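연재소설 > 단편 > 소매 없는 것들

바지 접는 밤

내가 스콘데티에 들어가서 맡은 첫 일이 뭐였냐면, 바지였다. 진짜 바지. 면접 때는 궤적 계획이니 모방 학습이니 멋진 말을 잔뜩 주고받았는데, 출근하고 보니 내 저장소 이름이 pants_final_2였다. (final_1은 어디 갔냐고 물었더니 다들 딴 데를 봤다.)

우리가 만드는 건 두 팔이 같이 움직이게 해 주는 제어 소프트웨어였고, 이름은 우르콤톤이었다. 발음하기가 너무 귀찮아서 나는 속으로 그냥 우르라고 불렀다. 우르야, 오늘은 좀 접자. 우르야, 제발.

문제는 왼팔이 오른팔을 안 기다린다는 거였다. 정책은 한 번에 동작 15개를 묶어서 뱉는데, 묶음과 묶음이 이어지는 자리에서 꼭 왼팔이 먼저 나갔다. 로그만 보면 멀쩡했다! 관절 각도도 곱고 토크도 얌전하고. 근데 천은 로그를 안 읽잖아. 오른쪽이 아직 잡고 있는데 왼쪽이 당기면 바짓단이 스르륵 돌아가고, 그 다음부터 우르는 자기가 뭘 보고 있는지 모르게 된다. 나도 그 기분은 좀 안다.

카린 튀르코트가 내 자리에 와서 커피를 내려놓고 물었다.

"천장 쪽 카메라 말고 손목 카메라는 봤어?"

안 봤다. 손목 쪽은 늘 흔들려서 보고 있으면 멀미가 나거든. 그래도 선배가 시키는데 어쩌겠나, 에피소드 120번을 열고 시점을 전부 꺼내서 나란히 띄웠다. 노란 얼룩이 든 그 위장무늬 바지였다. 하도 봐서 꿈에서도 무늬를 그릴 수 있을 것 같은 바지.

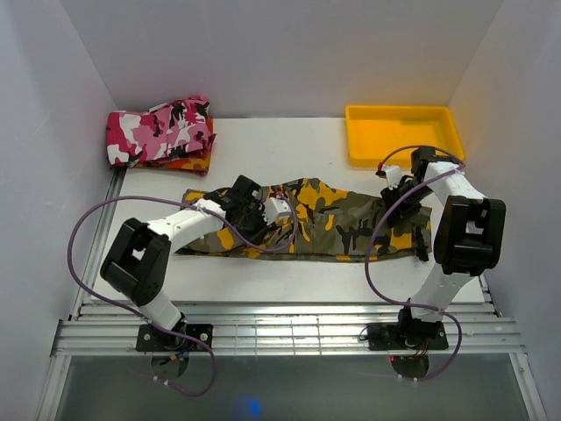
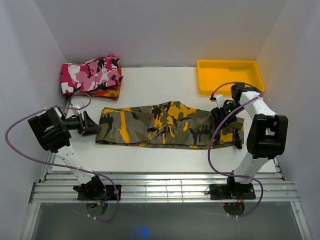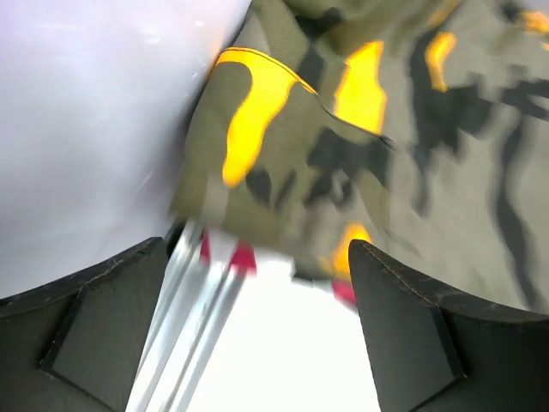
재커리 멜니크는 손목 영상이 저렇게 번지는 동안에도 인식 쪽이 천 가장자리를 찾았다고 우기는 게 이상하다고, 신뢰도 값부터 찍어 보라고 했다. 찍어 봤다. 0.9가 넘었다. 뭘 믿고 그렇게 당당한 거야, 우르야.

그날 밤 나는 집에 안 갔다. 가려고는 했는데 막차 시간에 딱 떠오른 거다. 인식 노드가 프레임을 못 믿겠으면 이전 결과를 다시 내보내게 되어 있었는데, 그때 시각 도장을 새로 찍고 있었다. 그러니까 우르 입장에서는 방금 본 가장자리인데 사실은 한참 전에 본 가장자리인 거지. 낡은 편지에 오늘 날짜를 적어서 부치는 우체국이랄까. 게다가 신뢰도까지 옛날 걸 그대로 달고 나갔다. 이 코드를 누가 짰나 하고 기록을 뒤졌더니, 두둥, 나였다. 입사 둘째 주의 나.

고치는 건 세 줄이었다. 원래 시각을 그대로 남기고, 결과가 125밀리초보다 오래됐으면 계획기가 두 팔을 다 세워 놓고 새 관측을 기다리게 했다. 묶음 경계에서도 한쪽만 출발하지 못하게 막았다. 커밋 메시지에는 "미안"이라고만 썼다가 카린한테 혼날까 봐 지우고 제대로 다시 썼다.

시뮬레이터에 지난 에피소드 1,751개를 걸어 두고 나는 의자 두 개를 붙여서 누웠다. 팬 소리가 꼭 빗소리 같았다. 클랜뎀사이드의 우리 집 지붕도 비가 오면 딱 그런 소리가 났는데, 엄마는 그 소리를 들으면서 빨래를 갰다. 엄마는 바지를 갤 때 꼭 한 번 멈췄다. 양손으로 허리춤을 잡고, 잠깐, 그리고 반으로. 어릴 때는 왜 멈추나 했다. 손이 서로를 기다린 건가? 그런 생각을 하다가 잠들었다.

깨 보니 카린이 모니터 앞에 서 있었다. 재생 결과는 초록이 많고 빨강이 군데군데. 실기에서 돌리자며 카린이 먼저 일어났고, 나는 신발 한 짝을 못 찾아서 양말 바람으로 따라갔다.

시작 버튼을 눌렀다. 왼팔이 나갔다. 그러더니 멈췄다.

"죽은 거야?"

"아니요, 기다리는 거예요."

내 목소리가 좀 떨렸던 것 같다. 오른팔이 내려왔고, 두 팔이 같이 움직였다. 좀 느리고, 좀 삐뚤었다. 카린은 접힌 바지를 한참 보더니 칼리노프스키 쪽에는 언제 보여 주냐고 물었다. 나는 일단 신발부터 찾고요, 라고 했다.

그날 저녁에 엄마한테 전화를 걸었다. 바지 갤 때 왜 멈추냐고 물었더니 엄마가 그랬다. 내가 언제?

댓글 3

밤새는펭귄: 시각 도장 새로 찍는 거 저도 해 봤습니다... 읽다가 식은땀 났어요

모과차: 엄마 마지막 대사에 터졌네요ㅋㅋㅋ 우르 다음 편도 있나요? 셔츠 편 기다립니다!

dolmen: 근데 계획기가 두 팔을 다 세우면 천을 든 채로 멈출 때는 어떡해요? 그게 더 궁금함

문의는 쪽지함으로 | © 글쓴이, 무단 전재 금지 | 맨 위로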